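About Skeddale Blocks

Skeddale is a small learning studio for children from 4 to 8, run by Idalina Prata and Fasil Bogale. We teach early letters and numbers with painted wooden blocks. Children lay out a shape flat on the table, say its name, then build the next one.

We opened in March with one table and a shelf of blocks Fasil had cut at home. The blocks are all plain rectangles, so a numeral has to be made out of straight pieces. A 1 is easy, a 7 takes one block across the top and the rest going down, and an 8 uses up most of a box. 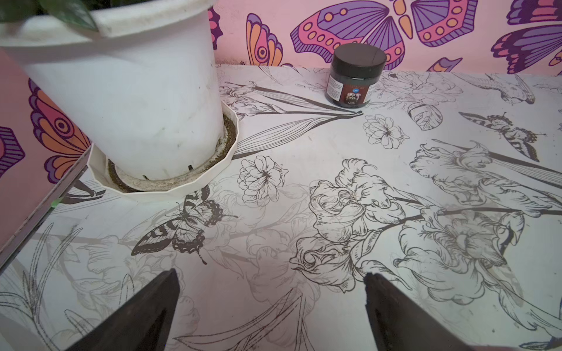

We like a room with some color and something growing in it. Catarina Seixas picked the butterfly wallpaper, and the flower-and-bird paper for the tabletop came soon after. Parents sometimes ask if the patterns distract the children. In our experience they look at the birds for a few minutes on their first visit and then get on with building.

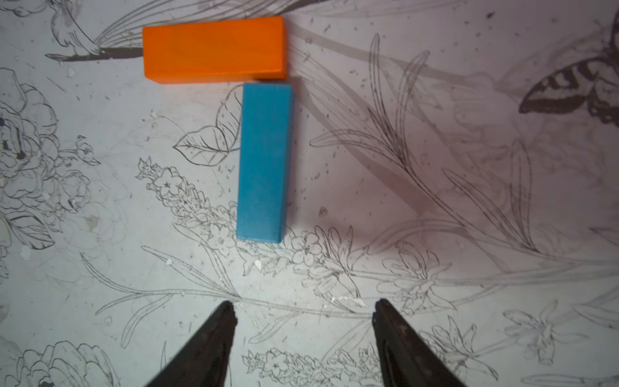

Each numeral begins with its top piece. For the 7 we ask for the crossbar first, then the upright under its right end. A child who puts it in the middle has made a T, and we talk about that too - it is a letter, after all.

Color is used to talk about order. "Blue goes under orange" is a direction most four-year-olds can follow.

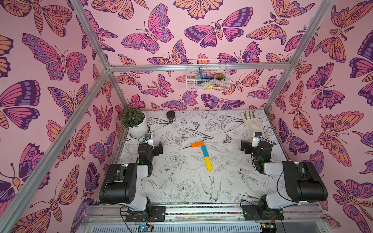 Sessions are kept small. Afonso Paiva takes the beginners, and Oranuch Chareonsuk works with the older children, who move on to short words and simple sums. We have 29 families enrolled at present and keep around 170 blocks in use. Scuffed ones stay in the box until the paint is really gone.

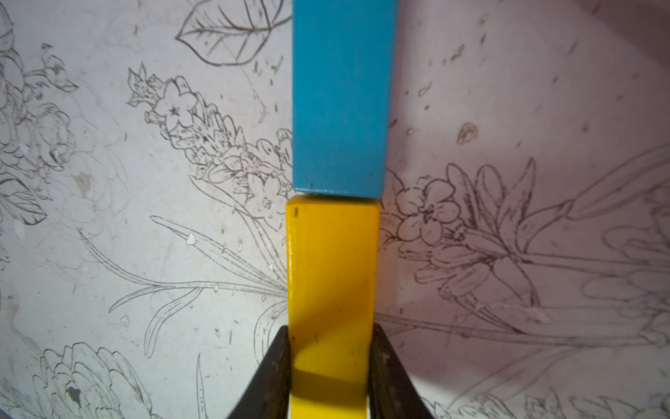

Lining up two blocks end to end is harder than it sounds for small hands, and a crooked 7 still counts as a 7. We straighten it together if the child wants to.

New families can visit before signing up. Ask for Idalina at the front desk.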